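The woman who runs Skenlow Party Rental does not like being called on a Friday. By then the vans are loaded, and whatever a customer forgot to order will have to be borrowed from a neighbor.

"People plan the tent for months," she said. "Then they call at four in the afternoon and ask if we have forks."

She took over the business in Dukel from her aunt, who had 2 tents and a garage. Skenlow now has 474 chairs and 1,181 forks. She knows the second figure because the staff counts them every October, when the wedding season slows down.

Forks go missing more than anything else. She blames the trash. "Somebody scrapes a plate in the dark and the fork goes with it. Spoons don't seem to have that problem, and I can't tell you why."

Her advice for a backyard party is to order a third more forks than guests if there will be cake. She also tells people to skip glass near a pool or a patio. Plastic cups rent for less and go out in stacks - she prefers bright colors, which are easier to find in the grass the next morning.

The biggest job last year was a company picnic for 700. It rained until noon. "We wiped down every table by hand and they still started lunch on time," she said.

She has no plans to open a second location. "I'd have to buy more forks."
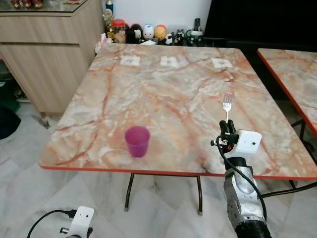 By the Dukel Weekly features desk

Skenlow Party Rental takes orders by phone on weekdays until 5 p.m.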